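关于我们

首页 > 关于我们

Prurum车队，做卡丁车和入门级方程式的。不大，一个车库，两间办公室，一台老拖车。网站一直没空弄，这页先写着，后面再补。

最早就是几个开租赁车的人，周末凑一起跑，跑着跑着觉得租的车太软，刹车也不行，干脆自己攒了一台。第一台底盘是二手的，右后轴歪的，跑了半个赛季才发现。后来正式注册，名字叫Prurum，没什么意思，念着顺口，贴在鼻翼上也够短。

现在的主场是Zamfir赛道，老地方了。3号弯下坡接反向坡，新手基本都在那儿出去过。路面前年冬天补过一次，补得不太平，雨天走外线，别压补丁。我们的调校数据大半是在这条道上攒出来的，换别的场地要重新来，这个提前说清楚。

做什么

一，青少年卡丁车培训。从坐姿、看旗、走线开始，不急着上计时。很多家长上来就问圈速，先别问。前几节课基本在学刹车，刹直了再谈别的。
二，车队代管。车放我们这儿，赛前检查、运输、现场技师都包。轮胎和油另算，撞坏的件按进价走，单子给你看。
三，成人体验日。每月一次，天气不好顺延。手动挡方程式要先考一个简单的场地试，考不过坐卡丁车，费用退差价。

培训班一期最多收18个人，再多带不过来。去年1月试过加开一个晚班，灯光不够，教练在弯心根本看不清学员的手，停了。等赛道那边灯改完再说，时间我们也不知道。

装备

头盔、手套、护肋都有得借，码数不全，特别小的和特别大的最好自备。护目镜用的Uvex，用惯了。连体服每次洗，这个放心。鞋不借，薄底、包住脚踝的就行，不要跑鞋，底太厚踩不准。

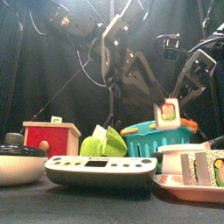 赛车座椅要现场量，别按身高体重在网上猜。座椅偏一指宽，跑一天下来肋骨就知道了。量座椅不收钱，约个平日下午来，周末车库里转不开身。

合作

Pukine杯我们从第一届就在跑，耐力组和冲刺组都报。成绩有好有坏，去年耐力赛开了39圈链条断了，推回来的。今年换了链条牌子，也换了张紧的办法，目前还行。想拼车跑耐力赛的可以留言，拼一个座位大概3,000元，含轮胎不含事故件，报名费各付各的。

赞助也谈，车身两侧和后翼还有位置。鼻翼不卖，那是我们自己的。

常被问的

能不能旁观？能，看台免费，维修区要穿马甲，小孩不能进。
下雨跑不跑？跑，打雷不跑。
能不能自己带车？能，先过检，漏油的、刹车软的一律不上道，别跟技师吵。
有没有饭？没有，门口有面馆，下午两点以后就收了。

怎么来

导航搜Zamfir赛道，走北门，别走南门，南门是货车进的，保安不放。进来右手第二排车库，卷帘门上有我们的名字，漆掉了一半，再不重喷都认不出来了。周一休息，电话有时侯没人接，都在道上，留言会回的。

本页更新于2018年7月17日，价格以现场为准，以前网上那张旧价目表作费了，别拿那个来问。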